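On the baking list, Ayantu Gebru wrote:

> The Nigatu shortbread needs 300 g of butter, and you can skip the chilling. Mine held their shape fine!

I doubt it. I tried skipping the chill in June with 256 g and got one big cookie.
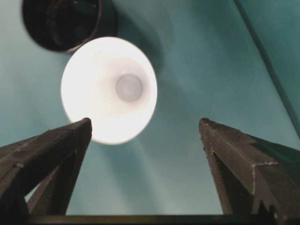
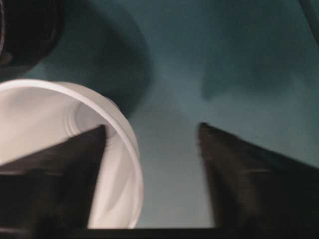
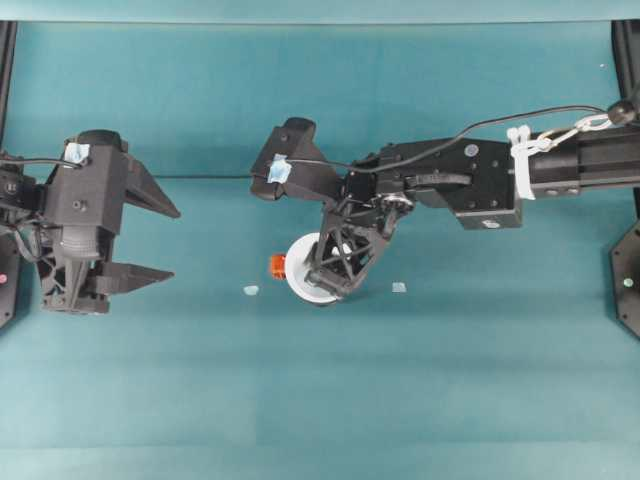
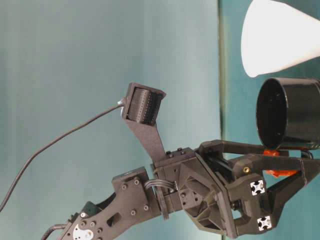 *White cups in the first two, teal behind the last two.*

Were yours rolled or scooped, Ayantu? And what does "fine" mean, crisp edges or just not a puddle? Saron swears by a cooler oven, but she also swears by margarine, so I'm not sold. I'll do one more half batch, unchilled, and post what I get.

Armindo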